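Widwood Record Fair: Stall and Hall Safety Checklist
Istham Assembly Rooms, September fair
Filled in on the walk-through by Safta Tudose. Remarks are mine and so are the spelling mistakes.

1. Exits and aisles

Front doors open fully: OK
Back doors open fully: OK after moving two crates of easy listening. They had been there since the last fair and will probably be at the next one.
Aisles clear to the painted line: FAIL at the jazz end. Dealers spread. Told to pull the bargain boxes back under the tables.
Exit signs lit: OK

2. Tables and loads

Trestle legs locked: OK except table by the stage, which was locked on one side and hopeful on the other. Fixed.
Load per table no more than 200 lb: FAIL, Lieselotte Böttcher's psych and sunshine pop stall. Weighed at 315. She says mono pressings are heavier because they sound better. Half the stock moved to a second table, including all the Grollness singles, which she would like known are not in order anymore.
Crates stacked no more than 2 high: OK on the main floor. One stack of three in soundtracks, taken down while I stood there.
No boxes on chairs: Mostly. I have given up on the man with the polka albums, who at least sits next to it.

3. Electrical

Listening decks tested and tagged: OK, four decks. The Dreßler has a new tag and the same old hum.
Cords taped down: FAIL at the listening corner. Someone had used masking tape. Redone with proper floor tape.
No power strip plugged into another power strip: FAIL, then OK, then FAIL again when I came back from the restroom. Strip confiscated. Owner may collect it from me at closing.
Amp vents uncovered: OK. Removed one cardigan.

4. Noise

Level at the listening corner: OK at the volume we set. The knob now has a pencil mark on it. Please treat the mark as law.
Headphones available: Two pairs, one working in both ears. Anyone checking a stereo mix should ask for the other pair.

5. Crowd

Door counter working: OK, clicked it myself
Posted limit for the hall: 1,105, on a brass plate from the days when the Rooms had dances. We have never troubled it. Last fair drew some 400, a good number of them to get out of the rain.
Early-bird line kept off the stairs: Needs a rope. The rope we own is holding up the banner.
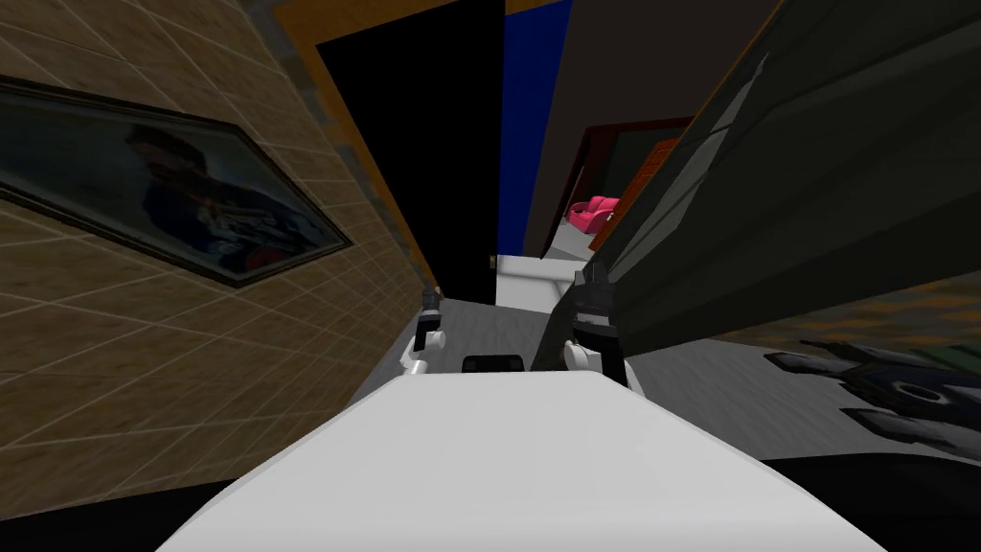 Can dealers bring their own record player?
Dealers may bring one per stall, provided it gets tested at the desk before the doors open and runs on headphones only.

6. First aid and fire

Kit stocked: Low on small bandages. Paper cuts from inner sleeves are our leading injury by a mile.
Extinguishers in date: OK, all
No candles or incense: OK so far. The raga rock stall has been spoken to in advance.

To fix before doors

Rope for the stairs
Small bandages
Second sweep of the jazz aisle
Floor tape, another roll, the wide kind

Recheck by: S. Tudose
Result: Pass with remarks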